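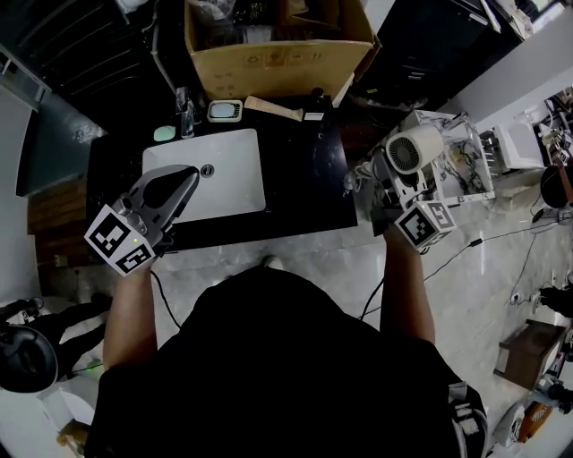
Yesenia Manríquez says to do the counter before the drawers, every time, or you'll end up moving the soap four times in one morning. She's right, and this section of the Duvbridge Guest House Set-Up Guide now follows her order.

SECTION 6. THE WASH COUNTER

The wash counter is the first thing guests use when they get in and the last thing they use before they leave, so it's a great place to spend an extra minute! Everything in this section applies to the black counters with the white sink. The pedestal sinks at the Figueroa Street annex have their own page.

Before you start, have ready:
- a soft cloth and a dry cloth
- the hair dryer for that room
- soap dish and a bar of soap
- long-handled brush or comb
- the bottle, with its label on

6.1 Clearing and wiping

1. Move everything off the counter onto a towel on the bed. Don't stack things in the sink.
2. Wipe the counter from the back toward you, then go over it again with the dry cloth. A glossy black top shows every streak, and the second pass makes all the difference.
3. Rinse the sink and wipe around the drain. Check the rounded corners with a fingertip - soap film hides there.
4. Dry the faucet last.

CAUTION: No scouring powder on the black top. The scratches are fine and pale and they don't come out. We learned this in the Janivville rooms.

6.2 Setting out the back row

The back row runs along the wall side of the counter. Keep it to one line, nothing in front of anything else.

1. Soap dish beside the faucet, slots facing up. Set the bar in the middle so it can drain on all sides.
2. Brush or comb next. It may lie at a slant if that's how it fits.
3. Bottle at the end, cap closed, label toward the guest.
4. Leave the open stretch of counter to the side of the sink free. Guests will fill it with their own things within an hour, and they love having the room.

Note: A pale soap in a cream dish looks wonderful against black. If the supply closet only has the green bars, use them and carry on.

6.3 The hair dryer

1. Unplug the dryer before you handle it, and let it cool if the last guest has only just gone.
2. Look into the round grille at the back. Lint collects between the slats and makes the motor work harder. Lift it off with a dry brush. Never rinse it.
3. Run your hand down the whole cord. Any nick, stiff spot or loose plug means the dryer goes back to the office with a tag on it.
4. Loop the cord loosely. Don't wind it tight around the handle.
5. Put the dryer away on its hook or in the top drawer, well clear of the sink.

CAUTION: Never leave a dryer plugged in on a counter with a sink, even switched off.

Note: Low is 800 watts on the dryers we bought in November. On the older wiring at Bretach, please ask guests to stay on low.

6.4 Boxes and leftovers

Supplies come up in a large cardboard box. Keep it open behind or beside your work while you set out, then flatten it and take it down with you. Half-used bars go in the staff tub, and we get through around 100 of them in a busy summer.

6.5 Last look

Stand in the doorway with the light on. Straighten whatever bothers you from there. A full counter should take 6 minutes once you've done a few, and it really does get quicker!

Related sections
Section 5. Beds and pillows
Section 7. Drawers and closet
Section 7a. Pedestal sinks (Figueroa Street annex)
Section 9. Reporting a damaged appliance

Comments (2)

Macario Maldonado
The cord check is a good addition. Could we get spare tags in the upstairs closet too? I keep walking down for them.

Reply from Yesenia Manríquez
Tags are in the blue tin, second shelf. Also, 6.3 should say to check the plug prongs. Mine were bent on one last week.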